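Open Day at the Amrani Lab: What the Two-Arm Demonstration Did and Did Not Show

Project report, Elin Humphreys
Group members: Elin Humphreys, Ojārs Kivi, Arūnas Raudsepp
Supervisor: Elīna Kļaviņa

1. Why we went

Our project question was whether a public robot demonstration gives an ordinary visitor enough information to judge what the robot can do. We picked the January open day at the Amrani lab since it was close and free, and because the flyer made a strong claim. It said visitors would see "household tasks performed the way you would perform them." We wanted to know what that meant once you were standing in front of it.

All three of us went. Arūnas kept time on his phone, Ojārs Kivi wrote down what the presenters said, and I wrote down what the arms did. We agreed not to compare notes until we were on the bus home. That turned out to matter, as our impressions were further apart than I would have guessed.

2. Setup

The demonstration was in the downstairs teaching room. There were two talks, one in the morning and one at 2 p.m., and the arms ran between them. The lab calls the control software Goltar. A second product, Zulla, was described on a poster as the part that "learns from examples," but we were not able to find out where Zulla stops and Goltar starts. Two presenters gave us different answers. One of them said it was mostly a naming question.

The task was a bottle of water. One arm holds the bottle and the other deals with the cap. The poster listed this as a "two-handed contact task," and the presenter, Ojārs Liepiņa, told us that it is harder than it looks because both arms have to agree on where the bottle is. I believe him on that point. Caps are small, the thread has to line up, and a thin plastic bottle gives when you squeeze it.

3. What we measured

We watched for the whole gap between the talks and logged 31 attempts. An attempt started when both arms left their rest positions and ended when they went back. We counted a success only if the cap came off or went on with no person touching anything.

By our count 16 of the 31 were successes. In the others the cap slipped, or the arms stopped and waited, or a presenter reached in and straightened the bottle. The reaching in was done so casually that Arūnas missed it the first two times and had to go back and correct his log.

During the 2 p.m. talk a slide gave the success rate as 74 percent. I asked afterward what counted as a success. The answer was that runs with a "setup error" are left out. I asked who decides that a run had a setup error. The answer was that it is usually obvious. I am not accusing anybody of cheating. I am saying that if you remove runs after you have seen how they ended, the number goes up, and nothing on the slide told the audience that runs had been removed.

The same slide said the system had been trained on 800 recorded runs. We asked if all of these used the same kind of bottle. We were told "mostly." We did not get a figure for the rest.

4. Speed

The arms are slow. A typical attempt took nearly a minute, and the three of us can each open a bottle in a couple of seconds. The video playing in the hallway looked much quicker. There was a small note in the corner saying it had been sped up, and I only found it on my second pass. Visitors who saw the video first (most of them, given where the door is) probably walked in expecting something else.

5. What was good

It would be unfair to leave out the parts that worked. The grip on the cap was better than I expected. The fingers are black, and one of them has fine ridges running along its inner face, which must help with something as small and round as a cap. When it went well the cap sat square between the two tips while the other arm held the bottle by itself, and there was no shaking that I could see.

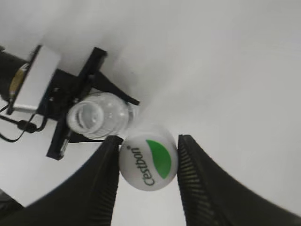 Elīna Kļaviņa read a first draft of this section and wrote in the margin that we were grading a research lab as if it were selling us a dishwasher. A success on half the tries, she wrote, may be a fair result for a task with two arms, and we should say what rate would have satisfied us before we complain about the one we saw. She also asked whether we would have timed a human beginner as strictly.

We talked about this for a while. Ojārs Kivi agrees with her. My view is that the lab picked the comparison when it wrote "the way you would perform them" on the flyer, so I have kept the section on speed. But she is right that we had no target rate in mind, and we should have written one down before we went.

6. Limits of our own work

We saw one task, on one day, with one pair of arms. Our definition of success was stricter than the lab's, and we made it up on the bus ride there. We did not see the Stallotent base that is supposed to carry the arms from room to room. It was mentioned in both talks and was described as being upstairs.

Arūnas's times were taken by hand and are probably off by a second or so either way.

7. Findings

A visitor who stayed for five minutes could easily have seen three good runs in a row, or three bad ones. Neither would tell them much. The number on the slide could not be checked from the floor, and the one we got by counting was lower. We would recommend that the lab put a running tally on the wall next year, with every attempt on it, including the ones where somebody reaches in. Liepiņa said he would bring it up. We have emailed him our log sheets and have not heard back yet.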